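Ok so I finally caved and entered the draw for the Denik runners, the Gilledov ones in the washed olive colour. Thread, because I have thoughts and my partner has stopped listening.

Background for anyone who hasn't been glued to this. Denik and Gilledov did a first run last winter, sold out before I'd found my card, and I have been sulking ever since. This is the second run. Same shape, new sole, two colours instead of one.

The colours are washed olive and a sort of bone. Bone is gorgeous and I would ruin it walking to the tram. Olive it is.

You can enter once per person, in your usual size, and they charge you only if your name comes up. The draw closes at 4 in the arvo. I entered at 3 in the morning with a baby on my shoulder, so if I've put down the wrong postcode that's between me and the courier.

Sizing! Everyone keeps asking. The first run came up narrow through the toe. I tried on a mate's pair and my little toe was filing complaints within a minute. I've gone up half a size for this lot. If you've got a skinny foot, stay where you are.

The tongue on the first run was also stitched down one side only, so it slid around like mad. From the close-ups they've posted it looks like both sides are stitched now. Haven't had a pair in my hands though, so don't hold me to it.

The new sole is the bit I'm keen on. The old one was that hard flat rubber that looks brilliant and feels like walking on a cutting board. This one's got a softer layer through the heel. Blažena Ondrejka, who designed the upper on both runs, did a little Q&A last week and said the softer heel was the first thing she asked for this time round. Bless her.

She also said the laces are longer. I know that's a boring detail but the first run laces were so short you could barely get a double knot out of them, and I am a double knot person, I have a toddler, I don't have time to retie my shoes at the playground.

Price. Look. It's gone up by 30 bucks. I don't love it. I've decided it's the laces.
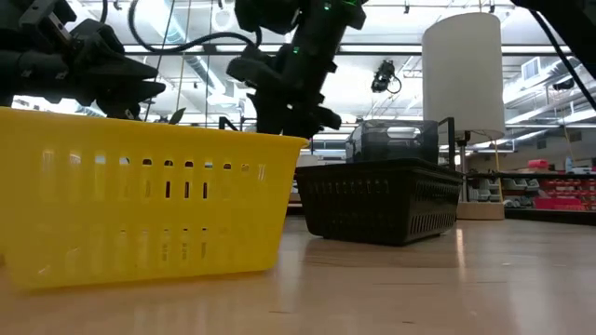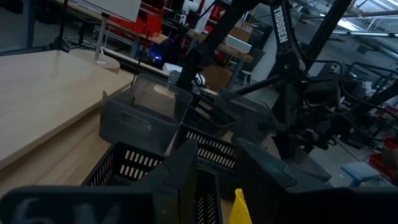
baskets, yellow and black

Right, where was I. Resale.

There were 1000 pairs of the first run, and half of them seemed to be back online by dinner time for double the money. I had a stern word with myself and did not buy any. Someone in my replies did and got sent a pair with two left insoles, so I feel all right about that decision.

They haven't said how many pairs there are this time. The shop assistant at Neves reckons more, but he also told me in July that the bone colour was cancelled, so take that with a grain of salt.

Speaking of Neves, they're getting a few pairs in store as well, separate to the online draw. You have to put your name on the list at the counter, in person, with ID. No phone calls, I tried. They were very nice about it and the answer was still no.

If you miss out on all of it, can I please put in a word for the Desar court shoe? Everyone sleeps on these. Plain leather, gum sole, comes in a dark green that isn't a million miles from the olive. I've had mine 3 years and worn them to death — work, school pickup, one wedding (outdoors, nobody was looking at my feet).

The Desars do take a good couple of weeks to break in. Thick socks around the house, and don't be a hero and wear them to the footy on day one like I did. I walked back to the car in my socks.

They go on sale fairly often too, and there's never a queue. You walk in, they've got your size, you walk out. What a concept.

Few replies to the replies, because my notifications are a mess:

Yes, they come in kids' sizes, but only the bone. Who is putting a child in bone suede. Who are these people.

No, I don't know if they'll ship to New Zealand. The entry form has a country dropdown but I didn't think to scroll it, sorry. Have a look and tell me and I'll add it on here.

To the person who asked if the olive is "more green or more brown": more brown in the studio shots, more green in the one they took outside on the steps. I'd go off the outdoor one.

And yes, suede. Spray them before you wear them. Two light coats, leave them overnight, do it on the balcony and not in the bathroom with the door shut. I had a headache till lunch.

Somebody also asked what I'd wear them with. Mate, jeans. I wear everything with jeans. There's a pair of cream cords in my wardrobe I keep threatening to bring out, and I reckon the olive would look lovely with those, but they need hemming and they've needed hemming since before I had kids.

Oh and the box! I forgot the box. First run came in a drawer-style one with a ribbon pull, and people were selling the EMPTY BOXES. This time it's a normal lid. I'm a bit sad and I also know I'd have kept it on top of the wardrobe until I died.

Small whinge before I go. The entry page logs you out if you take too long choosing, and it doesn't save your size. I had to start again twice. Get your details typed up in your notes first and paste them in. Check the size before you hit submit, it flicked me back to the smallest one the second time and I only just caught it.

Emails go out tomorrow morning, winners first and then the sorry-not-this-time ones. Last time my sorry email landed in junk and I spent a whole day thinking I was still in with a chance. Check your junk.

If I get them I'll do a proper on-foot thread, with the Desars next to them so you can compare the toe shape. If I don't, you'll be getting photos of the Desars anyway. Good luck to all of you, except anyone else going for a women's 9 and a half in olive.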